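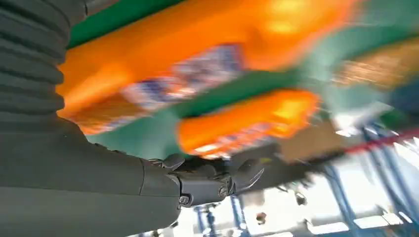
Slide 1: Shelf work, gripper side. Orange packages, green shelf, blue rack.

Speaker notes - "Can it put the shopping away yet?" - Gerisia open evening, July 2026

Hello and thanks for coming. Leave slide 1 up while people find seats.

Start with the question everybody brings to me at parties: when do I get one for my kitchen? My answer has changed since the January talk, and I'm really happy to say it has changed in the right direction! (Still no date. Don't let them push me into a date.)

Shelf work looks dull and I love it. You take a soft package off a shelf, you move it, you set it down so the label faces out. A ten-year-old can do it while talking about something else. For an arm it's a pile of small problems at once - how far in the package sits, how much it gives when squeezed, whether the one beside it is going to come along for the ride.

Point at the fingertip on the slide, then at the package just over it. Ask the room: how hard would you squeeze? Wait for answers. Somebody always says "like an egg."

Now the numbers from our Steltov trials. We ran 100 picks on the shelf with boxes, and 2 went wrong. Lovely. Then we swapped in soft bags, same shelf, same software, and 11 went wrong in the next 100. Go slowly through this part, people in the back were lost last time. Most of those 11 were bags that folded over at the grip and slid out. Two years ago I wouldn't have dared show a bag figure at all, so I'm thrilled with it, but a shop clerk would be let go for it.

Click.
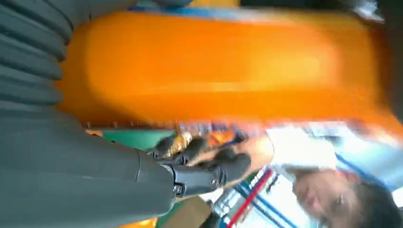
Stonis wrote to me after the January talk that speed is the wrong thing to brag about, and that any store would gladly take a slow machine if it could be left alone all night without somebody coming in to find a mess on the floor. I think that's right and I've been repeating it ever since.

So, left alone all night. What would that take? Our guess is around 1,000 picks in a row with no help. We aren't there. Our planner, Pop, is good at knowing what it's holding and poor at knowing that it has dropped something. Tell the story of the bag that "arrived" three times.

Homes are harder again. Shop shelves stay put, and the stock comes in known sizes. In my kitchen the flour moves every day and the cupboard door sticks.

Things I'd say yes to today: boxes, cans, anything stiff, on an open shelf with good light. Things I'd say no to: bags of salad, the back of a deep cupboard, laundry (oh, laundry - skip if short on time).

Questions. If the jobs question comes up, give it proper time and skip the bonus clip. Water is on the left of the stand.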